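Dirna Toy Library, Bakville — Frequently Asked Questions about the Shape Sorters

Who can borrow a shape sorter?
Every family with a library card from Bakville. You pay a deposit of 100, and you get it back when the block and all the pegs are returned. Please ask Chantelle Msimang at the desk if you have no card yet.

For how long can I keep it?
Four weeks. You may extend one time by telephone, if no other family is waiting. In December we are closed, so sets that go out at the end of November stay with you until January.

From what age is it suitable?
We lend the sorters for children from 18 months. A small child will first only take the pegs out and bang them on the table, and this is fine. The round and square holes come first. The hexagon and the star need more patience, for many children until they are three.

My child pushes the hexagon peg and it does not go in. Is it broken?
Most probably not. A hexagon has six sides, so you never must turn it very far. Let the child hold it upright over the hole and turn slowly until the corners agree with the corners of the hole. If it is tilted, it will stop halfway — take it out and start again, please do not use a hammer.

Can I mix pegs from two sets?
Better not. We have sorters from Presitz and from Moodley, and the holes are not the same size. A peg from the wrong set can get stuck, and Pieter Shezi must then take it out in the workshop.

How do I clean the pegs and the block?
Wipe them with a damp cloth and a little dish soap, then dry them with a towel. Do not leave them in a bowl of water and do not put them in the dishwasher. For the inside of the holes an old toothbrush is very useful.

Blue block and red hexagon peg:

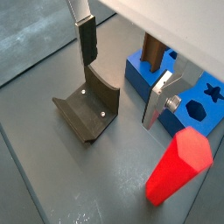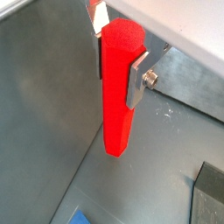

What happens if we lose a peg?
Tell us when you bring back the set. We keep a box with spare pegs, and for one lost peg we take nothing from the deposit. If it is more than one, we will talk about the price together. Please look first under the sofa and in the shoes.

Can I donate a sorter that my children do not use anymore?
Yes, with pleasure, also when a peg is missing. Bring it in the morning and give it to Tshepo Moodley, or leave it at the desk with your name on a paper.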